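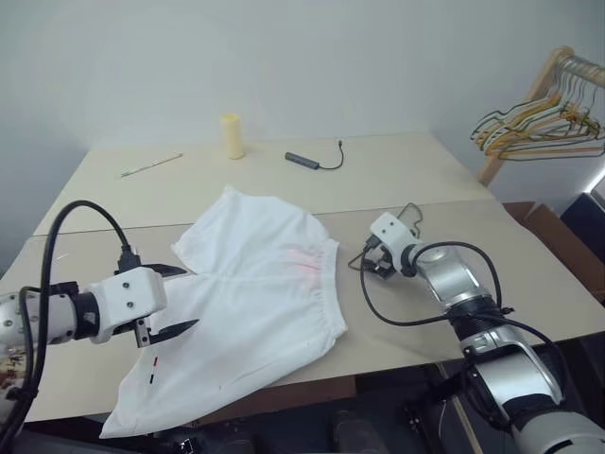
Elastic Waists and the Flat Fold

By Laurinda Aguiar
November

A pair of white shorts with a gathered waistband is one of the harder small items in a laundry pile to fold square. The legs are cut flat and lie flat. The waist is drawn in by the elastic, so the top edge is shorter than the hem, and a garment folded edge to edge comes out as a wedge. Stack six of them and the pile leans toward the hem side.

Kartini Ginting has run the finishing room at Bernitz, a linen and garment service in Grinosley, for long enough to have changed the method twice. Her room handles 2,000 pieces on a full day, and 63 of the customer accounts include shorts of some kind.

"People pull the waistband out to match the hem," she says. "It goes straight back as soon as they let go, and now the cloth underneath is creased as well."

Her current method starts with the center seam. The shorts are spread on the table with the legs apart and the seam is smoothed from the crotch to the waist with the side of the hand. Wrinkles are worked out toward the leg openings. The elastic is left at its resting length.

One leg is then laid over the other along the center seam. The crotch forms a point that sticks out past the line of the fold, and it is tucked back in until the long edge is straight. The hem comes up to the waistband, stopping a finger's width short, and the piece is folded once more if the shelf is narrow. The gathers end up inside the fold, where their bulk evens out the thinner hem.

Table depth matters more than table height. If a leg hangs over the front edge, its weight drags the cloth and shifts the seam during the first fold. Ginting has the whole garment moved back onto the surface before anything is turned over.

White cotton also gets inspected at this stage. A faint pink mark near a waistband is easy to miss in a basket and easy to see on a pale table under even light. Marked pieces leave the folding line unfolded and go back for spot treatment, and they stay out of the dryer until the mark has been dealt with. Small marks on a leg are checked against the account sheet first, as some customers label their own clothing in pen.

Bernitz tried a folding board from Jugah for a season. It worked well on T-shirts and poorly on anything gathered, and it now serves the shirt table only. The shorts are stored upright in Nirska bins, fold side up, with the waistbands facing alternate ways.

Filed under: Home & Laundry / Technique

Contact the editors | Copyright, all rights reserved | Back to top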